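Setting up the long room at Grekham

Halvard Hedlund has run the shared workroom at Grekham for three years, and he says most of the job is furniture.

"People ask for more space," he says. "What they usually need is a table in a different spot and somewhere to put their bag."

The room used to be an office for a travel company. When Hedlund took it on it had 11 desks bolted together down the centre and carpet he describes as "the colour of soup." The desks were sold that September. He kept the lockers.

"They're grey and they're ugly and everyone uses them. I got quotes for new ones and stopped reading."

The windows decided the rest of the layout. Hedlund wanted the tables near the daylight, with shelving further in, where it wouldn't block anything. He tried a long communal bench first and gave up on it after six weeks.

"Too heavy. You couldn't move it without asking four people."

Bethel Wolde, who does the bookings, pushed for lighter tables and folding chairs. She also asked for open shelves in place of cupboards.
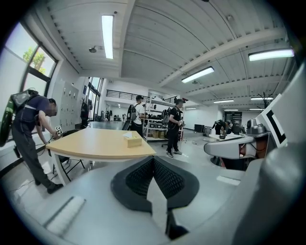
"If there's a door on it, things go in and don't come out," Wolde says. "On a shelf you can see what's yours. Cardboard boxes go down low, gear goes above."

Her one regret is the shelving itself, which she ordered without castors to save $281.

Hedlund would like a second set, and a lamp for the far end in winter. He has no plans to bring back the carpet.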